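Equipment Plan and Budget for a Hand-Held Gripper Kit
Project report, Wivbridge Technical College, Automation Lab
Kai Ehlers, Henrike Kohlhase, Hauke Görtz
Supervisor: Eckhard Ackermann

1. Task

Our group was asked to plan the purchase of equipment for recording hand-held gripper demonstrations in the automation lab. The recordings will be used next year by the group that trains the arm. We were not asked to train anything. Our job was to find out what has to be bought, what the lab already owns, and whether the total stays inside the budget.

The department gave us a limit of 1,444 dollars. Of this, no more than 1,000 could go to one supplier without a second quote. Everything had to be ordered by the end of July so that it would be charged to the current year.

2. What the lab already had

We started with an inventory. Henrike went through the cabinets and wrote down every part that could be used for a gripper or for the table setup. The list came to 26 lines. Many of these were fasteners and cable. The useful items were one wide-angle camera, a 3D printer in working order, a wooden table, and gray fabric for covering the walls.

The lab did not have finished finger plates, spare camera mounts, a good way of storing large amounts of video, or a second camera. The one camera was also on loan to another course for part of the term. This affected our schedule more than we expected.

3. Buy or build

We compared two ways of getting the grippers.

The first was to buy complete units. We asked Lurkus for a quote. Their unit comes assembled and calibrated, with the markers already on the fingers. With shipping, one unit would have used most of our money and left too little for storage. It also put us over the limit for a single supplier, so we would have needed another quote, and we did not find a second company selling a comparable unit.

The second was to print the body ourselves and buy only the parts we could not make. These are the finger plates, the rivets, the bearings and the camera. Hauke made a parts list for this and sent it to Baptiste, who supply the college with small hardware. Their prices were low but the finger plates had a long lead time. We ordered one pair early to test before committing to the rest.

We chose to build. The main cost is our own time, and the department does not charge that to the project. A future group may have less time than we did, and for them the Lurkus unit could be the better choice. We kept the quote in the project folder.

4. Finger plates and markers

The plates are flat and black with a textured surface, and they are held together with rivets. We also looked at soft molded fingers. They grip round objects better, but they wear out and have to be replaced, and we could not get a firm price for replacements.

Each finger carries a square marker so that the software can work out how far the gripper is open. We planned to print the markers on plain paper and glue them on. Mr. Ackermann advised us to budget for printed vinyl instead, as paper corners lift with handling. Vinyl is a small amount on the order and we added it.

We set the number of complete grippers at three. Two are for use and one is a spare. With one spare, a cracked body does not stop a session while a new one is printing.

5. Objects and table setup

This was the part of the budget we got wrong in our first draft. We had put in nothing for objects, assuming that people would bring things from home. Helmut Frerichs, who ran the lab's earlier recording work at Seltthorpe, told us that objects brought from home go home again, and then nobody can repeat the task. He recommended a fixed box of cheap items that stays in the lab.

We added a line for this. The list includes plastic items in strong colors, small boxes, and larger pieces that stand upright. Stickers are on the same line. They cost little and give plain gray surfaces some detail.

For the walls we used the gray fabric we already had. The only purchase there was clips.

6. Storage

Video takes up more space than any of us had guessed. We had planned on the shared network drive, but the quota for student projects is too small. We compared a single large external drive with two smaller ones and chose two, with one kept as a copy. This costs more for the same space. Losing a week of recordings would cost more than the difference.

7. Result

The plan stays under the limit. The order to Baptiste is below the single-supplier amount, so no second quote was needed. A small reserve is left, and we suggest using it for filament and replacement markers.

Open points for the next group:

The delivery time for finger plates should be checked again before ordering more.
The second camera should be the same model as the first, so that both grippers need only one calibration procedure.
The lab should decide who keeps the box of objects, and where.
The drives need a folder structure before the first long session. Ours was made up as we went and is hard to search.

Appendix: Work at the table

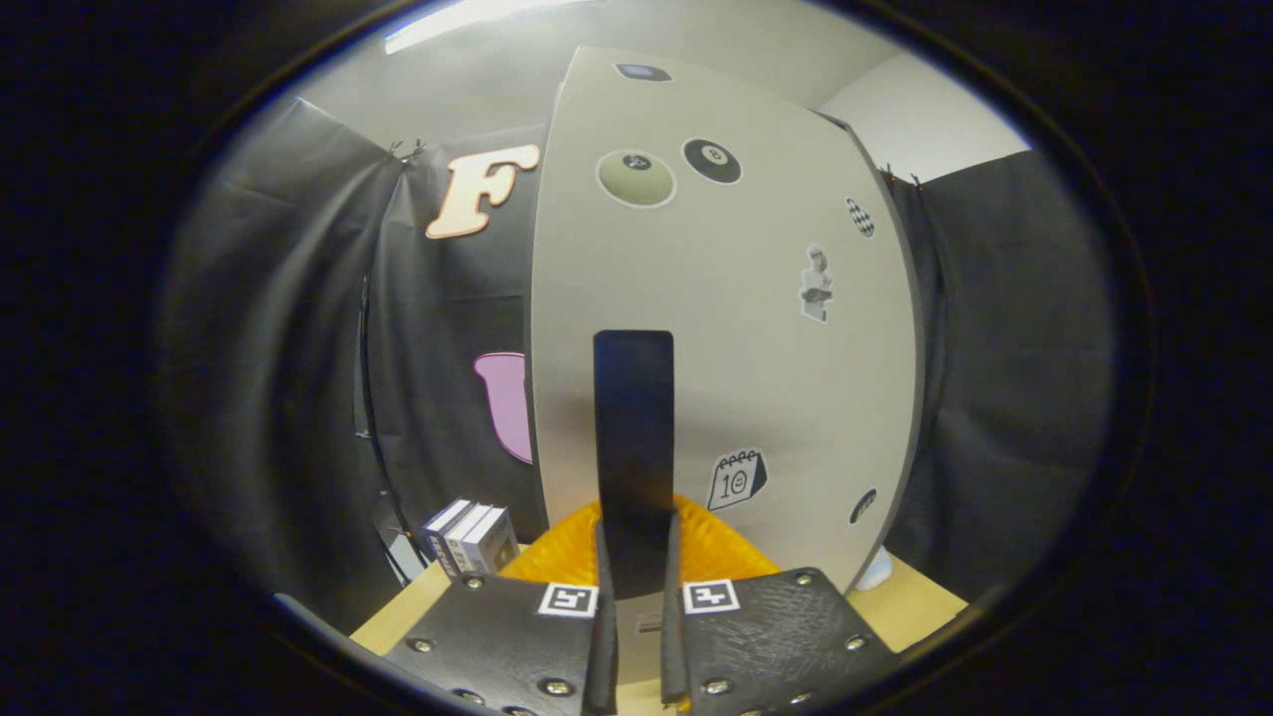 Figure 1. Gripper view with both marked finger plates, an orange ridged object and the stickered gray panel.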